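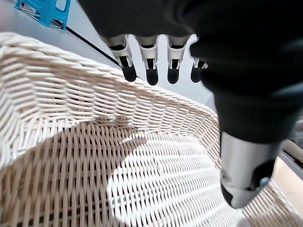

What happens to the people who do the sorting now?
They stay on the line and move to checking, setting up and dealing with whatever the hand passes over.

Onavia Hand Station
For picking and packing benches

The Onavia is a gloved robotic hand for benches where goods come in baskets, tubs or trays. It has four fingers and a thumb, with dark rounded pads at the tips. The fabric glove keeps dust out of the wrist and can be changed at the bench without tools.

At Clandbridge, where the first stations went in last May, each one handles 400 items a shift. Staff used to spend the whole shift reaching and bending. They now work in turns: two hours minding the station, then two hours on labelling or returns. Pay grades did not change. Training takes 9 hours, spread over three shifts.

"I was worried I'd be stood watching it all day," says Natália Krajčí, a packer at the site. "I'm busier with the awkward stuff now, the tangled things and the torn bags. My shoulders are better. I do miss the chat across the bench a bit, and we've asked for the stations to be moved closer together."

What staff will need to do
Show the hand each new item before the first run.
Clear anything it sets aside.
Wipe the finger pads at the end of each shift.
Change the glove every 6 weeks.

In the box
Hand and wrist unit, two gloves, spare finger pads, bench bracket, stop button, printed guide.

Order code: 537
Lead time and site visits: ask for Sarmīte Rätsep in the sales office.

Page updated Nov 13, 2024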